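Dretholm Home Bread Club
Minutes of the monthly meeting, 2024-11-08

1. Opening
The meeting began with a tasting of three rye loaves, and what a start! The caraway loaf went first, crust and all. Minutes of the last meeting were approved with one spelling fixed.

2. Starter swap
The swap was a joy again. We now have 30 jars going around town, and the oldest starter (the one we call Nagano) is still rising like mad. Members asked for a short page on covering dough at home, with cloth and glass bowls as the basics. A draft was passed around and everyone liked it.

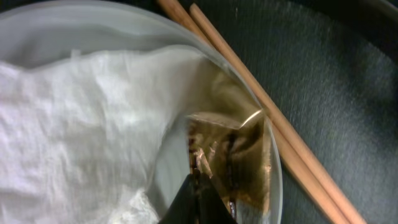

One member felt the page should say more about cold kitchens, as her dough takes twice as long to rise in November and beginners give up too soon. Agreed, and a paragraph on slow rises will go in.

3. Money
The balance stands at $1,159 after the flour order. The Cista mill has kept its price on whole wheat, which got a cheer. Agreed to order rye from them too.

4. Trip to Hondville
The Hondville bread fair was wonderful last year and we want to go again. Those going will share cars. Bring a cooler, bring cash, and please leave room for the seeded rolls!

5. Cleaning up after bake days
Scrape plates before washing, and soak doughy bowls in cold water. Clear storage containers go back with the lids that fit them. Trays get washed last.

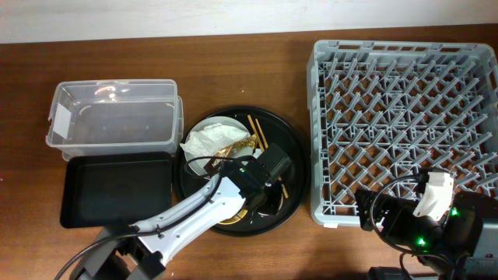 6. Next meeting
Same room, same time. The theme is flatbreads, and anyone with a good griddle is asked to bring it along.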